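Why Do We Sort Cans and Bottles?
By Edem Bonsu

Have you ever finished a drink on a warm day and stood there with the empty in your hand, looking at two or three different bins and wondering which one wants it? I have, plenty of times, and I am a grown-up who writes about recycling! So let's work it out together, and we'll start with the drinks themselves.

What is a can made of?

Most drink cans are made of a metal called aluminum (say it like this: uh-LOO-mih-num). It starts out as a reddish rock called bauxite, which people dig out of the ground. Getting the metal out of the rock takes a huge amount of electricity, but once you have it, you can melt it and shape it and melt it again, over and over. Aluminum is light, it doesn't rust the way an old iron nail does, and it keeps out air and sunlight, so a fizzy drink stays fizzy until you pop the top. If you pick one up, you'll notice the sides are very thin. The gas in the drink pushes outward from the inside and helps keep an unopened can stiff.

What about the bottle?

Water bottles like the ones at your school picnic are usually a kind of plastic called PET. Plastic is mostly made from oil, and PET is handy for bottles because it's clear and tough and doesn't shatter when you drop it on the sidewalk (you will drop it on the sidewalk). The cap is normally a different plastic from the bottle, and the label may be different again, so one little bottle can be several materials all at once.

Look at the ridges running around the lower part of the water bottle on this table, next to the silver can and the dark blue one. Ridges like those help thin plastic keep its shape when you squeeze it.

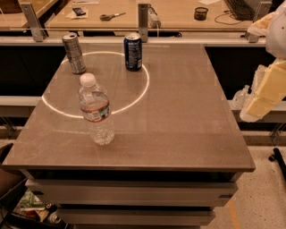

How do the machines tell them apart?

In my town, Cuseck, the recycling truck takes everything to a big noisy building out on Ninness Road, and I went to see it in September. I had to wear earplugs and a very silly orange hat. Cans and bottles ride along together on a moving belt, and then comes my favorite part. A special spinning magnet makes the aluminum cans jump right off the end of the belt! The plastic doesn't feel the push at all, so it just drops down into its own pile.

Try it at home

Find an empty can and an empty plastic bottle, and ask a grown-up to check there are no sharp edges. Tap each one with a spoon and listen. Then hold a fridge magnet against the can. Does it stick? Aluminum won't hold on to a fridge magnet, but a soup can made of steel will, so try one of those too.

Before you put a bottle in the bin, pour out whatever is left (a thirsty houseplant will be happy to have leftover water) and check your town's rules about caps. In Cuseck we screw them back on.

17 December 2021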